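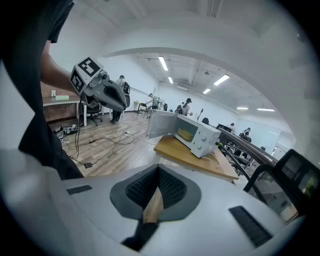
Tovier Wool Blanket, Twin and Full

We've slept under this one all winter and we still get excited when a new batch comes in! The Tovier is a midweight wool blanket with a brushed finish on both sides, warm enough for February on its own and light enough to layer over a quilt (or fold up at the foot of the bed once spring gets going).

The weave is a simple herringbone, designed by Eleri Gwilliam, who went through 7 trial versions before she was happy with the drape. You can feel the difference when you pull it up over your shoulders – it settles instead of standing stiff the way so many new wool blankets do.

Sizes
Twin: 70 x 90 inches
Full: 84 x 90 inches

Fiber: 100% wool, whipstitched edges
Colors: oat, moss, brick, slate
Price: $265 for either size

Care
Shake it out and air it on a dry day. Spot clean with cool water and a little wool soap. If it needs a full wash, choose the wool cycle, then dry it flat. It will shed a bit for the first few weeks, and a soft clothes brush takes care of that nicely.

Shipping
Orders go out every Thursday, folded in a cotton storage bag. We have five left in brick, and the next batch of that color is already on the loom. Questions about color matching? Write to Amna Tanoli and she'll mail you yarn snips, free!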